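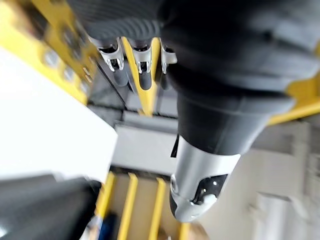
Hastalow open day: an afternoon at Spanos in Paddale

I went to the Spanos open day because the ticket was £5 and Paddale is one change on the train from me. I had also been promised, by the event page, "a full look at the new building system in Hastalow". I have played Hastalow since the first public test and I've read that sentence, or one very like it, before every update. So I went with low hopes and a packed lunch.

Doors were at noon on the Wednesday. The queue ran down the outside stairs and moved slowly, since every bag was being checked by hand. Inside you got a lanyard, a map of the building with most of the rooms greyed out, and a code for an in-game lantern. The code didn't work on my account when I got home. It may work later. The last one took a fortnight.

The talk

The main talk lasted 40 minutes and was given in what is usually the canteen. The building system has been rewritten, they said, so that walls, floors and roofs snap to each other at any angle. On the big screen it looked very good. A round tower went up, then a bridge, then a second tower leaning against the first, all without a gap showing. It was a recording, though, and the person giving the talk said so only when somebody asked.

Other things from the talk, as I wrote them down:

The pack now holds 36 stacks from the start. The leather upgrade stays but now only affects how far you can run while loaded.

Kilns will take clay straight from a chest placed beside them. This has been the most popular mod for ages, so fair enough.

Rope bridges sag. I don't know why this got a round of applause.

Old saves will load, "with some tidying up". No one would be pinned down on what gets tidied. My harbour town is built almost wholly out of half-slabs, which the new system does away with, and I'd like a straight answer before I press update.
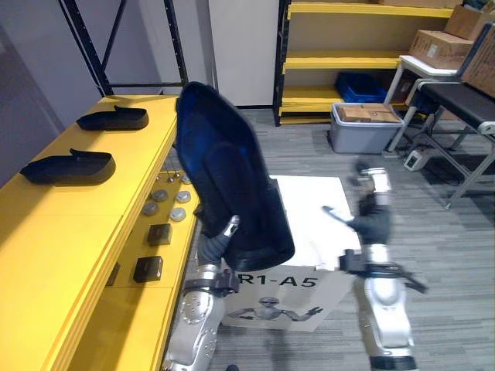

Photo: Jastar

Jastar, who publish the game, had a table by the door with shirts and mugs. They were also taking sign-ups for a paid season of decorations. The season was left out of the talk altogether, and I think the crowd would have been a good deal cooler if it had been in. The sheet on the table said "cosmetic only". It then listed a storage chest among the items, and a chest holds things. I pointed this out and was told the wording was being looked at.

Hands on

There were 4 machines running the new build, with a timer on each, and I got my turn late in the afternoon. You start in a meadow with a hammer and a full pack of timber, and you can't leave the meadow.

Placing things is better. I'll give them that without any grumbling. The ghost outline turns from grey to white when a piece will hold, and you can nudge it with the arrow keys instead of shuffling your feet about. I made a shed with a crooked roof and it stayed up. Then I took out a corner post to see what would happen and the roof hung there in the air – exactly as it does now. The talk had used the word "weight" a lot. When I asked at the desk, weight turned out to be planned for a later patch.

The crafting menu is where I have my doubts. Recipes are now sorted by the tool you're holding, so with the hammer out I could see planks and pegs and nothing else. To make a torch you have to put the hammer away first. It's tidy, and it will drive people up the wall the first time night falls while they are building. There's supposed to be a switch in the options to bring back the old list. The options were locked in the demo.

Sound is much improved, as far as I could tell with the canteen going on behind me. Frame rate was steady in the meadow. A meadow isn't a test.
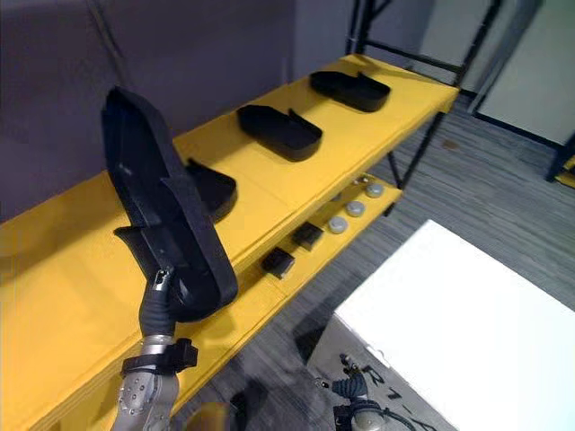
Foam trays on the yellow shelving

The tour

Short. We were walked along a corridor, shown the concept drawings for the marsh region, and walked back. The drawings were lovely and I'd happily have spent the whole afternoon with them. The marsh has been "next" for as long as I've been playing, and there was no date for it on the wall or in anybody's mouth.

Was it worth it?

For a fiver, yes. I'd not travel far for it. If you live near Paddale and want to try the new placing tools before they come out, go early and join the line for the machines first, as the talk is going online anyway. Bring food. The canteen was selling crisps and one kind of sandwich, and by three the sandwich had gone.

The update is down for August. I'm keeping a copy of my save.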